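Category: Manipulation > Learning from Demonstration
Reading time: 3 min

Thread: Wrist views vs. head view for picking up clothes

bremenero_fan wrote:
Okay, I have been waiting to post this one! We finished the Hullow ablation in June and the result surprised me. Same policy, same 500 demonstrations of laundry going into a basket, trained once with the head view only and once with the wrist views added. On 145 test picks the wrist version grabbed a single garment far more often, and the gap was biggest on messy piles. My guess is that the last few inches before contact matter more than all the rest of the motion put together.

The wrist stream spends a lot of its time looking at nothing useful, by the way – walls, floor, furniture legs.
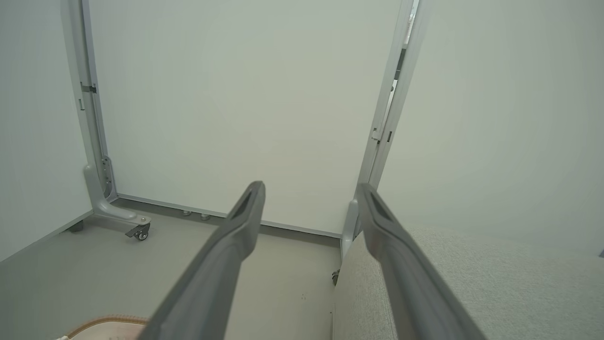 We didn't filter any of that out. I tried masking those stretches early on and the policy got worse at finding its way back to the pile, so they stayed in. Obadia Ndung'u suggested we try dropping them at random during training, and that's what's running now.

kuruc77 wrote:
Nice work, but I'm not sold. 145 picks split over how many pile types? If it's 5, you have 29 per type, and the "biggest on messy piles" part could easily be luck.

bremenero_fan wrote:
It is 5, and yes, fair point. The overall gap I'd bet on. The per-pile numbers I'd call a hint until we run more.

nasau_lab wrote:
I'd push on something else. With two arms the head view gets blocked by the arms themselves, so maybe you're only measuring occlusion. Did you try a second fixed view from the side? We did that on Nasau with around 3,000 demos and it closed most of the gap.

bremenero_fan wrote:
No side view yet, and now I really want one! Take a pick like this, with red clothes on the ottoman and more red clothes in the basket. From up top it's hard to say where one piece stops and the next begins. 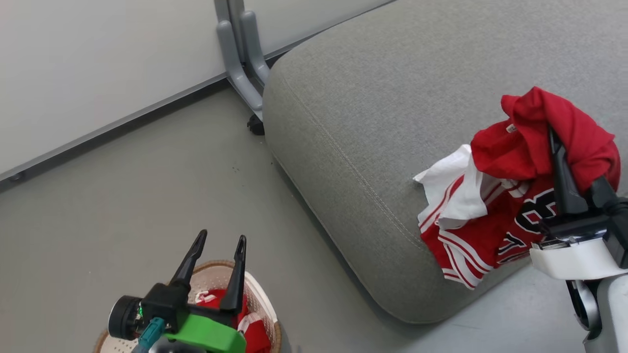

Head view: right gripper on the T-shirt and jersey, left gripper over the basket.

kuruc77 wrote:
Red on red is a mean test. I like it. Still think nasau_lab is right about occlusion, though.

nasau_lab wrote:
Happy to share our side mount drawings if you want to run it.

bremenero_fan wrote:
Yes please – sending you a message now.

Last updated: June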